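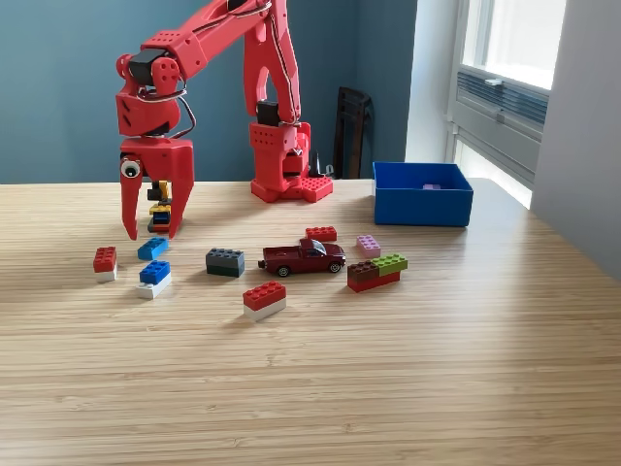 Bench arm at the Parnside site on the toy pickup task, blue box at right.

Grorix household tasks project
Progress report, second period, through February

To the program office, Mabuza Fund

1. Where we are

You asked in the last review for a straight answer to the question on the cover of our proposal, which was whether a cheap machine can do household chores yet. The straight answer for this period is that it can do part of one chore, on a table, in daylight, if you have a free afternoon. We consider this progress, and the rest of the report is our attempt to get you to consider it progress too.

The chore is tidying up. We picked it over laundry and dishes because toy bricks don't break, don't wrinkle and don't need to be dried. Parents on the Bendodano advisory panel also ranked it first among jobs they would hand over, ahead of the litter box, which surprised us.

2. Work done

The printed arm has been on the bench for the whole period. We logged 657 attempts at moving a brick or a small stack from the tabletop into the box. Of these, 200 were driven by a person, to give the arm something to learn from. Another 200 were run by the arm alone with the bricks laid out in familiar spots. The rest were run by the arm alone with the layout changed each time, and this is where most of our education took place.

With familiar layouts the arm now does well enough that visitors stop watching after a few minutes. With changed layouts it still gets the brick more often than it misses, but it has habits. It likes to come straight down. A brick lying tilted with its studs facing sideways gets pushed, then pushed again, and on bad days escorted to the edge of the table.

Stacks are better than we feared. Two or three bricks pressed together usually travel as one piece. Stacks with a piece hanging out to one side are harder, and the long narrow jaws tend to close on the wrong half.

The toy truck was added in January at the request of your technical reviewer, who pointed out that floors contain things other than bricks. The reviewer was right. The truck has wheels, and an arm that has learned to nudge things into place will nudge a truck into the next room.

3. What a person still does

We were asked to be open about this, so: a person lays out the toys, starts each run, picks up whatever leaves the table, and empties the box. A person also decides when the tidying is finished, as the arm has no opinion on the matter and will go on looking for bricks. A five-year-old under mild threat is faster. The arm complains less.

4. Problems

Sunlight. The bench is near a window, and runs in the early afternoon go worse than runs at nine in the morning. Pale bricks suffer most. We could lower a blind, but homes have windows, so we have left it as it is and are collecting more runs at different times of day.

Wrist servo. Two failures, both replaced from the spares line. Reprinted fingers came out of the same line. The googly eye on the gripper was not charged to the grant.

Shop-floor trial. The proposal mentioned sorting returned parts for a retailer by the end of this period. We haven't started. We would like to move it to the final period and spend the time on changed layouts.

5. Next period

- 300 further runs, all with changed layouts and at least one object with wheels
- a second box, so that the arm has to choose
- a first try on carpet, with the arm clamped to a low shelf
- a short visit to one Bendodano household, with a person within reach of the power switch

6. Spending

Under budget on parts, over on staff hours. The second follows from section 3. We ask to move the unspent parts money across to hours, and will send the form separately once we have found the current version of it.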